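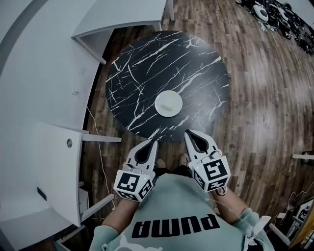 Round tables only make sense if you live in a castle, a reader wrote to me after the first version of this entry went up, and could I please say so at the top. Okay, it's at the top! I don't agree, but I get the complaint, and I'll come back to floor space further down.

Round table (furniture)

A round table is any table with a circular top, usually made for eating, playing cards or sitting around with coffee. It can stand on four legs, three legs, a drum-shaped base or one central column. The last kind is called a pedestal table, and it's the one most people have in mind when they talk about a round dining table. I'm leaving out King Arthur, who has plenty of pages of his own already.

Sizes

Sizes are given as the distance straight across the top. A 60-inch top is a big family table and will take eight chairs if your guests are friendly. Below that you get into kitchen and café sizes, and a really small one (the kind you find outside a bakery) holds two cups, two plates and not much else. Once you go much bigger than 60 inches something odd happens: the middle gets too far away. You can't reach the potatoes, and you have to raise your voice to talk to whoever is across from you. A long table can keep growing without that trouble. My aunt's was 84 inches end to end and you could still pass the salt across it without standing up.

The usual cure is the turntable, or lazy Susan, a smaller disk that spins in the center. I grew up thinking these were tacky and now I wouldn't be without one.

Bases

Pedestals are great for knees. There are no corner legs to straddle, so you can squeeze in one more chair when somebody brings a cousin. The price you pay is tipping. If the foot is too small for the top, a person leaning hard on the rim can lift the other side, and I've seen a full pitcher of lemonade go that way at a Fourth of July lunch. Four legs are steadier but they decide where everyone sits. Three legs never rock, even on an old brick patio, though a three-legged table will still tip if you push down between the legs.

Makers fix the tipping problem with weight. The Bergeron, a pedestal model I lived with for years, had a cast iron foot, and the whole thing came to almost 200 pounds. It didn't tip. It also didn't move, ever, and when we changed apartments we left it for the next tenants. 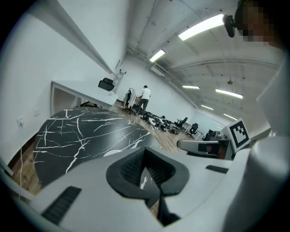

The Bergeron was sold in the fall catalogs, which used to land in October, and for a long time it came in one height only. Dining height is the normal one for a round table. Coffee tables are a good deal lower, and bar tables are high enough that you perch on a stool with your feet off the ground – fun for an hour, less fun for a whole dinner.

Tops

Wood is the old standard. A wide wooden circle is glued up from several boards, and it can shrink a little across the grain in dry winters, so an antique top is often very slightly oval. Glass is easy to wipe and shows every fingerprint. Marble looks wonderful and stays cool, but it's heavy, and lemon juice or wine will leave dull spots on a polished surface if you don't get to it quickly. Sealing helps with stains. It does nothing for the dull spots, whatever the label on the bottle suggests.

Many round tops can also be stretched. The top splits down the middle, you drop in a leaf and you get a long shape with round ends. The Idia, made by Trendov, does it with a leaf that folds up and hides underneath, and I love it, though mine squeaks.

Floor space

Back to the castle. A round table does waste the corners of a square room, and you can't push it flat against a wall. In a narrow room I'd pick a rectangle every time. But you can walk around a circle without bruising your hip, and in a small square kitchen that counts for a lot. The tearoom in Dillach, where I first started making notes for this entry, has round tables in a space hardly wider than a hallway, and people get past each other just fine as long as they tuck their chairs in.

See also: Drop-leaf table, Gateleg table, Lazy Susan, Pedestal desk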